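4.2 Applying the Gedari surface oil

Use on light-colored wooden tabletops only.

1. Sand along the grain with 400 grit. Remove all dust.
2. Stir the Gedari oil – do not shake.
3. Apply a thin coat with a lint-free cloth.

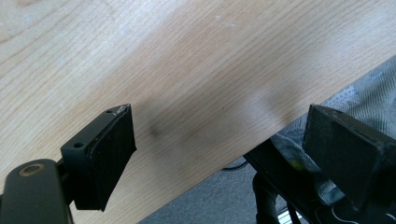
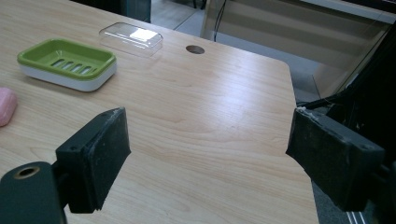
4. Wait 40 minutes, then wipe off the excess.
5. Apply coat 2 and let it cure overnight.

CAUTION: Oily rags can self-ignite. Lay them flat outdoors to dry.

NOTE: Do not mix with Waaka wax – see section 4.5 for cleaning.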